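A Monday at the Cedside open day
Posted in May by Lesia Pavliuk
Print this page | E-mail this to a friend

I'd been meaning to go to Cedside for ages, ever since Stefaniia Hladun came back from last year's open day with a footstool she didn't need and a bag full of leaflets. So when the Monday came round and I had the day off, I got the early bus and was at the gate before they'd even put the sign out.
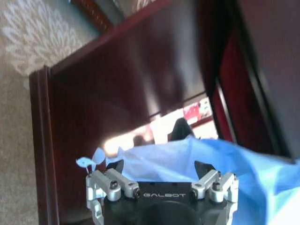 If you don't know it, Cedside is where Yatsenko do up old furniture and sell it on, mostly the dark stuff our grandparents had and our parents couldn't wait to get rid of. Sideboards, wardrobes, bedside cabinets, those heavy desks that take two people and a lot of swearing to get up a flight of stairs. I love all of it! I live in a flat with one small bedroom and I still came very close to doing something silly.

The tour started at ten with Petro Kuzmenko, who has a lovely slow way of talking and won't be hurried past anything. He took a group of us through the stripping shed first (bring a scarf for your nose, the smell is fierce) and then the bench room, where they mend the joints. I hadn't known how much of the work is just getting old glue out. He let us have a go at scraping a chair leg with a blunt little knife, and I was so slow at it that the next lot had come in behind us before I'd cleared one side.

After that came polishing, and this was my favourite part. They had the same wood laid out at different stages, dull and thirsty-looking at one end, deep red-brown at the other, and Petro said most people bring pieces in asking for them to be painted grey and then change their minds once they see it cleaned up. I did ask what polish they use. He said it was mixed on site and that was all I was getting.

Upstairs they've set out rooms like the inside of a house, with carpets down and everything, so you can see how a piece might sit at home. It does help. A big cupboard in a cold shed looks like a big cupboard, but put it on a bit of patterned carpet and I'm suddenly planning Sunday lunches. Édgar Escobar was looking after that floor and he was very patient with all of us opening drawers. He showed me how to tell if a drawer has been rebuilt — you run your thumb along the underside and feel for where the wear stops.

Prices, as you'll want to know. There's a corner of small things where I could have come away happy with a bit of pocket money, then a long jump. The wardrobe I fell for was 1,563, which is an odd sort of number and I forgot to ask how they got there. The dining set by the window was 3,000 and had already been sold by the time I went back for another look. Delivery is extra unless you're in Pavusden.

Lunch was in the yard, soup and a roll, and the soup was better than it needed to be. I shared a bench with Lev Demchenko, who had driven roughly two hours for a single brass handle to match the ones on his mother's dresser. They had a whole tray of odd ones and he went through it between spoonfuls. He found one that was nearly right and bought it anyway.

A few practical bits if you're thinking of going. The car park fills early and the bus stops right outside. The stairs to the upper floor are steep and there's no lift, though they'll bring smaller pieces down if you ask at the desk. Wear shoes you don't mind getting dusty. The last tour goes at three and they do mean three.

I came home with a tin of wax and six drawer knobs, and no wardrobe. I've measured the wall beside my bed twice since.

Print this page | E-mail this to a friend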